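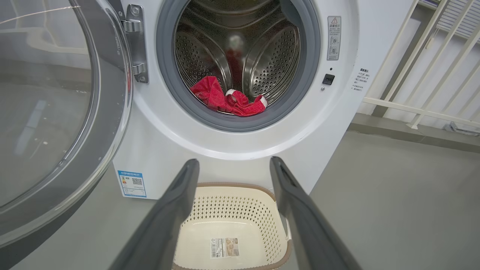 Skirnlow FAQ

What is Skirnlow?
It's our method for teaching a robot arm to unload a washer from a small number of human demonstrations. The policy looks through a camera at the wrist, so it gets the same close view of the drum and the basket that the gripper has.

Why laundry?
Cloth is wonderful to work on! A crumpled red garment at the bottom of a steel drum has no fixed shape, and the paddles and the rubber gasket get in the way of an easy reach. We love this problem.

How much data did you use?
3,000 demonstrations, recorded on 2 washers with 17 garments.

What did you find?
The big surprise was the waistband. When we let the policy choose its own grasp point, it learned to go for edges and elastic first – and dropped far fewer items between drum and basket. Lai-ching Hsu spotted this in the September logs, and we rebuilt the training around it.

Do shiny drums cause trouble?
Yes. Bright clothes reflect in the metal, and early versions reached for the reflection. Yeoman, our depth filter, fixed most of it.

Does it open the door?
Not yet. Every trial starts with the door open.

Can I try the code?
Please do! Version 3 went up on the Wevberg page on 12/4/18. Start with the grasp model – it trains fastest.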